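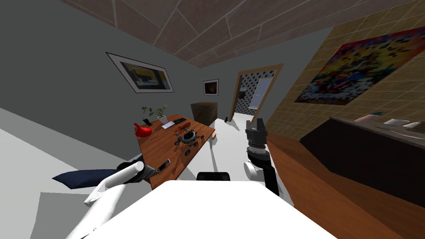
Casa e Condomínio > Pisos e Azulejos

Pesquisar na comunidade
Buscar

Rejunte escurecendo só num canto da cozinha, o que fazer?

Fernanda Nogueira
Troquei o piso da cozinha em fevereiro e o rejunte perto da pia já está bem mais escuro que o resto. É rejunte comum, cinza claro, junta estreita. Já passei água sanitária diluída e clareia por uma semana, depois volta. Preciso arrancar tudo ou dá para refazer só aquele pedaço? A área é pequena, 8 peças.

Mafalda Paiva
Antes de mexer no rejunte, veja se não há vazamento. Feche o registro da pia à noite, seque bem o canto e olhe de manhã. Se amanhecer úmido, a água vem de outro lugar, talvez do ralo ou da parede. No meu caso era o sifão.
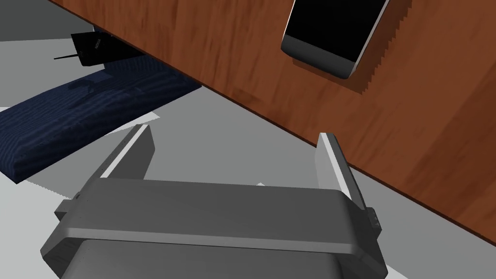
Se estiver seco, dá para refazer só o trecho. Raspe a junta com a espátula própria, aspire o pó, aplique rejunte acrílico e limpe o excesso com esponja quase seca. Espere o prazo da embalagem antes de molhar. A cor pode ficar um pouco diferente do rejunte antigo, então teste num canto escondido.

Eckhard Meinecke
Pare com a água sanitária, ela estraga o rejunte. Eu uso detergente neutro e escova.

Līga Vītola
Aqui paguei 40 reais num rejunte acrílico e sobrou metade. Não precisa arrancar tudo não.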